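Reading Records and Home Reading: Frequently Asked Questions

Nornance Primary School, Years Three to Six

These answers cover the home reading scheme only. Questions on spelling lists and homework are dealt with on the class pages.

How often should my child read at home?

Four times a week, for at least 13 minutes each time. Reading aloud to an adult is expected twice a week in Years Three and Four. In Years Five and Six, one session aloud is enough.

What counts as a session?

Any continuous reading in one book, magazine or newspaper. Comics count. Reading on a screen counts if the text is a full book or article. Listening to an audiobook counts once a week and should be marked with an A in the record.

Who signs the reading record?

Any adult who was present. This may be a parent, grandparent, childminder or after-school club leader. Older brothers and sisters may listen, but an adult must still sign. Initials are accepted.

When are records checked?

Records are handed in at 8.50 in the morning on the class's checking day, which is printed inside the front cover. They go home again the same afternoon. A record left at home is checked the next morning and is not treated as missing.

How are book bands decided?

Each pupil reads a short passage to the class teacher at the start of the autumn term and again in May. The passage is scored for accuracy and for understanding. A pupil needs both scores to be in range before moving up a band. A high accuracy score alone does not move a pupil on.

My child says the books are too easy. Can they move up sooner?

Write a note in the record. The teacher will hear your child read within two weeks and reply in writing. Books in a lower band are sometimes set on purpose, usually for work on expression or punctuation.

What is Praltano?

Praltano is the online quiz site used after a book is finished. Logins are stuck inside the back cover of the record. A quiz has 10 questions and may be taken twice. Only the higher score is kept. Passwords are reset by the school office, not by class teachers.
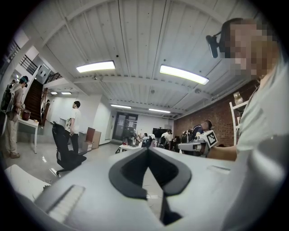
Indoors, with head-mounted camera and hand-held grippers.

Are quizzes compulsory?

No. Pupils without internet access at home can take quizzes in the library at lunchtime. The library is open from 12.20 to 12.55.

How many books may be borrowed at once?

One banded book and one free choice book. Year Six pupils may borrow two free choice books. The banded book must be returned before another is issued; the free choice book may be kept for three weeks and renewed once.

What are the reading certificates?

A bronze certificate is given at 50 signed sessions and a silver certificate at 102. Sessions are carried over from term to term but not from one school year to the next. Certificates are given out in class.

What happens if a book is lost or damaged?

Tell the office. Please do not repair torn pages with sticky tape - it makes rebinding harder. There is no charge for a first lost book. After that, we ask for a replacement copy or a contribution towards one.

Can we give books to the school?

Yes, if they are clean and suitable for ages seven to eleven. Leave them at the office in a bag marked Library. We cannot take encyclopaedias, annuals or books with missing pages.

Is support available for pupils who find reading difficult?

Yes. Small group sessions run before registration and are arranged by Sunita Katiyar, reading lead. Books with larger print and tinted pages are kept on a separate shelf and may be borrowed by any pupil.

Who should I contact?

For banding or support, Sunita Katiyar. For library loans and lost books, Jaruwan Sombatkul. Both can be reached through the school office, or by a note in the reading record.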